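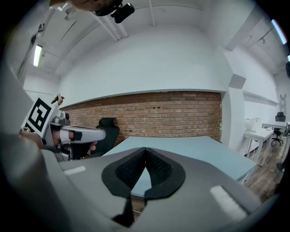

Im Büro, Greifer mit schwarzen Backen, links im Raum der zweite.

Notizbuch Wahlkampfkommunikation, 20. März 2021

Heute endlich wieder am Material für Prirlow gesessen, und ich schreibe es lieber gleich auf, sonst suchen wir nächste Woche alle gemeinsam danach, welche Fassung vom Codebuch nun gilt. Es gilt die Fassung 3! Die alte liegt noch im Ordner, bitte nicht mehr daraus abschreiben, auch wenn die Beispiele darin hübscher sind.

Der Bestand umfasst jetzt 1643 Beiträge aus dem Bürgermeisterwahlkampf, alles Öffentliche aus den Kanälen der beiden Lager, Flugblätter inbegriffen, soweit wir sie eingescannt haben. Isum hat den Import diesmal brav geschluckt, nur die Umlaute in den Flugblättern sind wieder Kraut und Rüben. Ich habe sie von Hand nachgezogen (ein Nachmittag mit sehr viel Tee) und die Originale daneben liegen lassen, damit man vergleichen kann. 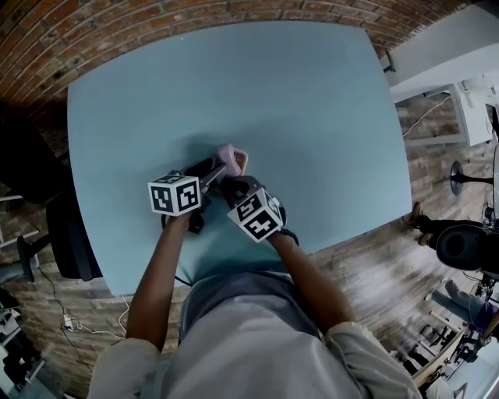 Schwierig bleibt die Kategorie »Angriff auf die Person«. Bei Gajewski gibt es die lange Beschwerde darüber, dass die Gegenseite bei seiner Familie am Gartenzaun gefilmt habe, und die ist beides zugleich: Klage über den Stil und ein ziemlich kräftiger Gegenangriff. So ein Beitrag hängt bei uns wie das blassrosa Ding zwischen den zwei Greifern, von beiden Seiten gefasst, und keine Seite lässt los. Jin-sol Jin möchte in solchen Fällen doppelt vergeben, ich war lange für eine Hauptkategorie mit Vermerk. Nach unserem Gespräch neige ich nun doch zu ihrer Lösung — sie hat einfach die besseren Beispiele herausgesucht, das muss ich neidlos zugeben.

Probehalber haben wir zehn Beiträge getrennt voneinander codiert. Bei zweien lagen wir auseinander, beide Male ging es um Ironie. »Der Herr Kandidat hat ja bekanntlich immer Zeit für uns« habe ich als Lob gelesen, was mir inzwischen etwas peinlich ist.
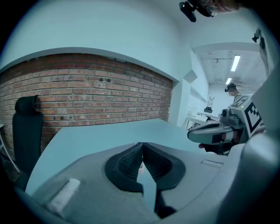 Greifer vor der gerundeten Tischkante, links auf dem Gehäuse ein Streifen weißes Klebeband.

Für den Bericht an Lusaven brauchen wir noch eine saubere Trennung zwischen dem, was die Kandidaten selbst schreiben, und dem, was ihre Unterstützer weiterverbreiten. Im Moment steht beides in derselben Spalte, und wer das später auswertet, hält jeden bissigen Kommentar für ein Wort von ganz oben.

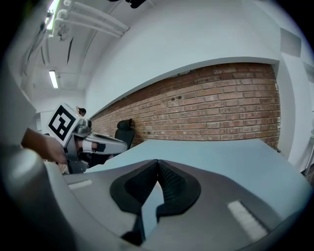 Mein Vorschlag wäre eine eigene Spalte »Absender« mit Kandidat, Partei und Umfeld, dazu ein Feld für Unklares. Jin-sol Jin schaut, ob Isum das nachträglich zulässt, ohne dass die bisherigen Codes verrutschen. Vorher bitte eine Sicherung ziehen, liebe Leute, wirklich!

Offen: Ironie-Regel ins Codebuch, Scans der letzten Flugblätter, Rückfrage an Lusaven wegen der Leserbriefe. Die würde ich ja sehr gern mit aufnehmen, da stehen die schönsten Sätze drin.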